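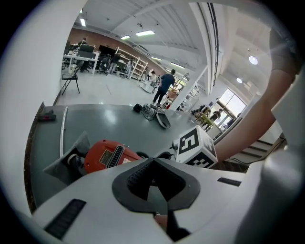 workbench as of this morning - orange tool, cables, the usual

Forum Workshops Desks & Benches Members Search
Vullbridge Help > Shared Spaces > Tables and Cables

Keeping a shared table clear??

gray table in our open workspace at Jestville, everybody ends up using it. smooth top so stuff slides around. Right now theres an orange-red handheld thing with a vent on top, small black connectors next to it, and a tangle of black cables in the middle with a plug on the end. Long white bar down one edge too. I tidy, next day same again. Budget is small. Don't want to drill the top. What works for you?
posted by benchside_8

gridlock
Cables first. Velcro ties, one per cable, label by the plug end. Then a shallow tray for connectors - small parts on a smooth top just wander off. We got a clamp-on rail from Grirbridge, no drilling, holds 3 power strips fine. Check how thick your top is before you order, I didnt and had to send the first one back. Long stuff goes on the wall or under the table, never along the edge, somebody's sleeve will catch it. Took me some 8 weeks to get people using the tray.

tapeandtwine
just put a box under it

mossy1000
+1 for the tray. Also a rubber mat, cut to fit, stops the sliding. Ours is a Van der Linden one, 800 mm wide, bit smelly at first but it airs out. For the handheld tool give it a fixed spot - tape outline on the mat is enough. Anything left on the table over night goes in teh box by the door. People complained, then stoped.

Last updated: 3 September 2022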